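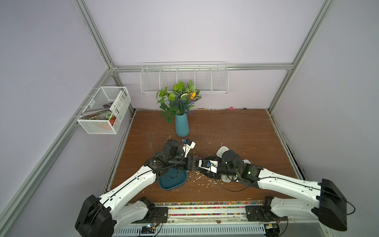 White baskets on the rails.

I've been swinging things from string all February and I'm still not bored! Coupled pendulums are my new favourite bit of physics. You tie a cord between two chairs, hang two weights from it on equal threads, and give one of them a push. Bit by bit it slows down while its neighbour wakes up, until the first hangs nearly still and the second is swinging merrily – and then the whole lot goes back the other way. 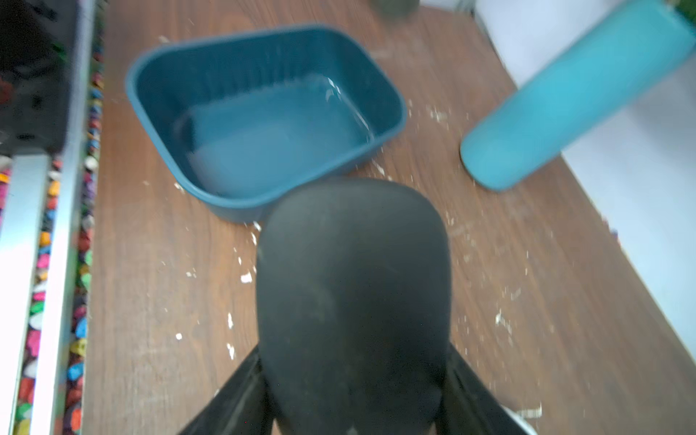
Getting the lengths right

My first go was a flop. One thread was longer by a good thumb's width and the swap never finished, because the two weights were keeping different time. I redid it with Braline cord (it hardly stretches, lovely stuff) and trimmed both threads to 600 mm. Much better! A full handover took 11 swings.
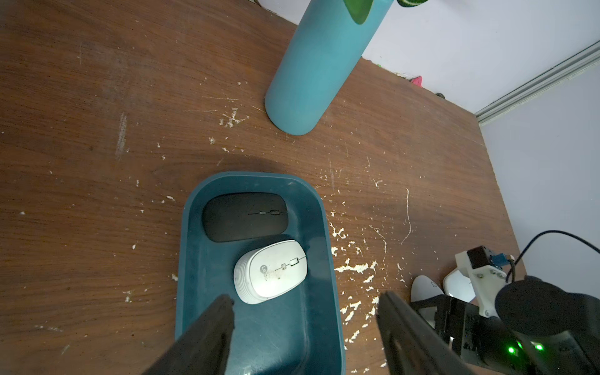
Then I slackened the cord between the chairs, and the handover sped up. A tight cord barely lets one weight tug on the other, so the energy creeps across. Give it more sag and they pass it over in no time.

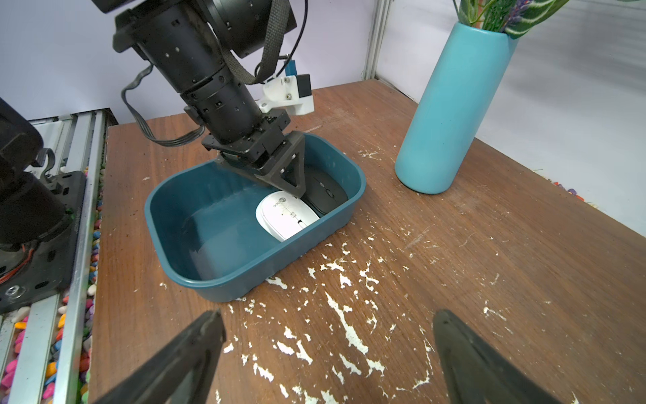
The other thing I love is that you can stop the swapping altogether. Start both weights together, same side, same height, and they just carry on in step. Start them on opposite sides and they do the same, only at a slightly different rate. Next I want to try three.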